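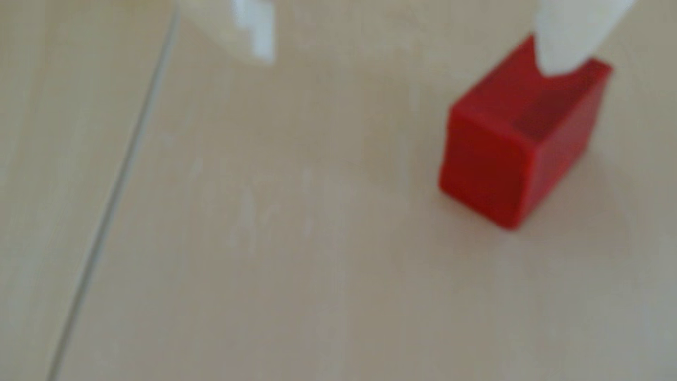
Painting Red Things: Shadows and Highlights That Stay Red

Posted 2/28/22 by Harriet Schumacher

Red is my favourite colour to paint and it was the last one I learned to handle. For years my tomatoes went pink on the bright side and muddy on the dark side, and I blamed the paint, the brushes and once the tomato. The good news is that a few small changes fix most of it, and you can learn them in an evening with a cheap set of gouache!

I teach this as a two-part lesson at Grilholm, our Thursday painting group, and enough people have asked for it in writing that I've finally typed it up. Everything works in acrylic too. Watercolour people, you'll need to leave your lights as paper, but the colour mixing is the same.

What you need

A warm red (cadmium red hue or similar, anything that leans towards orange)
A cool red (alizarin crimson hue or quinacridone, anything that leans towards pink or purple)
A warm yellow
Ultramarine blue
A mid green
White, a very small squeeze
Two flat brushes, one small round brush
Thick paper, mixing palette, two jars of water, kitchen roll

You'll notice there's no black on the list. Put it back in the box for tonight. Black plus red gives you brown much faster than you'd expect, and it's a flat, sleepy sort of brown.

Pick something simple

Choose one red object with plain sides. A toy brick, a tin, a gift box, a matt red mug. Boxy shapes are wonderful for a first go, as each side catches a different amount of light and you can see clearly where one colour stops and the next one starts. Leave apples for next week (apples are lovely but they have streaks and spots and a stalk, and you'll end up painting those when you should be looking at the light).

Set it on a pale cloth or a sheet of cream paper and put a single lamp to one side, slightly above. Turn off the ceiling light. Two lamps mean two sets of shadows, and that gets confusing very quickly.

Step 1: Squint

Half close your eyes until the detail goes and you're left with big soft patches. Ask yourself which patch is lightest, which is darkest and which is in between. I squint before every single brushstroke and I look ridiculous doing it.

If you find this hard, take a phone photo and turn it black and white. Most people are shocked by how dark red is. A bright red box and a mid-grey box can look almost the same once the colour's gone.

Step 2: Mix the middle red

Start with your warm red and add a touch of the cool one. Paint a swatch on scrap paper, let it dry, and hold it up next to the object. Gouache shifts as it dries, so don't judge it while it's shiny. Adjust and try again. Make plenty, more than feels sensible, as this is the base for everything else.

Step 3: Mix the shadow red

Take a spoonful of the middle red and add the cool red until it deepens. Then add ultramarine, a tiny bit at a time on the tip of the brush. You want a rich wine colour. If it drifts towards purple, a speck of green pulls it back.

Green is the secret weapon here. It sits opposite red on the colour wheel and it knocks the brightness down beautifully, but go gently. Manaia Lowther in our group once tipped in half a tube and had a pan of what she called gravy. We painted a very good Sunday roast with it.

Step 4: Mix the light red

This is the one that changed everything for me. Don't reach for the white! White plus red is pink, and pink on the edge of a red object makes it look dusty. Add warm yellow to your warm red and let it slide towards orange. Against the deeper reds it'll read as light falling on the surface, and the whole thing will glow.

Save the white for the smallest, sharpest shine, if your object has one at all. A matt object may not need any.

Step 5: Block it in

Draw the outline lightly. Fill the middle side first, then the dark side, then the light one, using the flat brush and as few strokes as you can. Leave a hairline of dry paper between wet patches if you don't want them to run together.

Now look at the edges. Very few objects have knife-sharp corners. Where a corner is rounded, mix a colour halfway between its two neighbours and lay a thin strip along it. On the lit side, a thin line of the orangey red along the rim is a joy to put in.

Step 6: The cast shadow

Look for a little red in it, close to the object, where colour bounces on to the cloth. I use the cloth colour, a bit of ultramarine and a breath of the middle red. Darkest right where the object touches down, softer as it moves away.

If it goes wrong

Muddy all over: too many colours in one mix. Stick to 3 at most and change your water.
Streaky: paint too thin, or you went back in while it was half dry.
Looks flat: your dark isn't dark enough. It nearly always isn't.

Give it 40 minutes, then put it on a shelf across the room and have a look from there. Next time I'll do yellow, where the shadows go green and everybody panics. That lesson goes up in March.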